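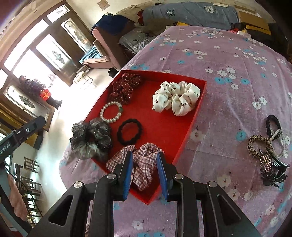 Working rules for hand-held gripper sessions, third revision

Posted by Gangadharan Varghese on May 31, 2025

Print this post | E-mail this post

The second revision of these rules ran to nine pages and was mostly ignored. I have cut it to what I check when I review episodes from home collections. It applies to small-object sorting with a two-finger hand-held gripper, done in ordinary rooms by people who live or work there. It does not cover arm-mounted work. Marar has its own document for that and I have no wish to duplicate it.

The usual task in this family is a tray of hair accessories on a bed. Cloth scrunchies, knit ties, bead strings and claw clips go in or come out of the tray one at a time. It looks trivial and produces more rejected episodes than our kitchen tasks do. Of the last 493 episodes I reviewed from the Ukport batch, 167 went back. Most of the faults fall under rules 2, 4 and 5.

1. Support surface

A bed is allowed. Earlier drafts required a rigid table, and I was wrong to ask for that. Policies trained only on rigid surfaces press too hard on soft ones. Pull the sheet flat before the first episode and leave it alone until the last. A printed sheet is fine, and so is a plain one. Record the type of surface in the session sheet: rigid, padded or mattress.

The tray must be shallow enough that the fingers can reach an object against the wall without the hinge touching the rim. If the hinge touches, change the tray. Do not tilt the wrist to compensate.

2. Grasping soft loops

A scrunchie has no fixed shape, so the grasp has to be defined by contact. One finger goes down on each side of the gathered cloth, pads facing, and the fingers close until both pads bear on it. In the plaid example at the top, the right finger is against the cloth and the left is just beside it, at the near edge of the tray. Approaches near a wall should be made along the wall where possible.

Do not hook a finger through the loop. It lifts the object reliably and teaches nothing about closing force. Hooked grasps are rejected even when the rest of the episode is clean.

Sheer and satin fabrics slide. Allow one regrasp. On a second slip, end the episode and mark it as failed. Failed episodes are kept and labeled, and Vendance has asked for more of them.

3. Pads

Both fingers carry pads of the same color and the same wear. Replace them as a pair. I use 300 closures as the interval, which is conservative for cloth and about right for beads. Wipe them with a dry cloth between sessions. Hair product on the pads changes the friction enough to show up in the width trace.

4. Tangled objects

Bead strings cause the most argument. If a string lies under or across something else, the operator may separate the two with the gripper as part of the episode. The operator may not do it with the free hand while recording. A clip resting on the loops of a string is a normal starting condition, and it should be lifted first.

An object that hangs over the rim of the tray counts as inside it for the purposes of the start label. The old wording said "mostly inside," and two reviewers at Waltelico read it in opposite ways for a month. At the end of the episode the standard is stricter: anything hanging over the rim is not placed.

5. People and the rest of the room

Homes contain clothes, furniture, boxes and daylight. None of it has to be cleared. Tidied rooms all look alike, and a model that has seen only those does badly in September, when the winter bedding comes out.

People are a separate matter. Anyone who may come within view has to agree in writing before the session starts, including family and visitors. Agreement given afterward is not accepted. A person in the background may stand, walk or carry things, but does not touch the objects or the tray during an episode. If someone withdraws agreement, the whole episode is deleted. We do not blur and keep.

Keep papers with names or addresses turned over. Check picture frames and the labels on parcels too.

6. Light

Bright window light is acceptable from the side. Do not face the window with the gripper camera for the full length of a reach. Do not close the curtains partway through a set. If the light changes sharply, start a new set and note it.

7. Pace

A reach and placement should take as long as it would if the operator were not being recorded. Slow episodes are as much a problem as fast ones. I pause for at least 3 seconds with the fingers open before each reach, which makes segmentation easier and costs very little.

Open points

I have not settled what to do about elastic that stretches between the pads and the tray wall during a lift. At the moment I pass it if the object comes free without moving the tray. The release height for beads is also unsettled. They scatter if dropped and drag if lowered fully, and the figure in the second revision was a guess. I have removed it until I have measurements.

Corrections by e-mail, please, with the rule number in the subject line.

4 comments | 11 shares

© Gangadharan Varghese | Contact | Back to top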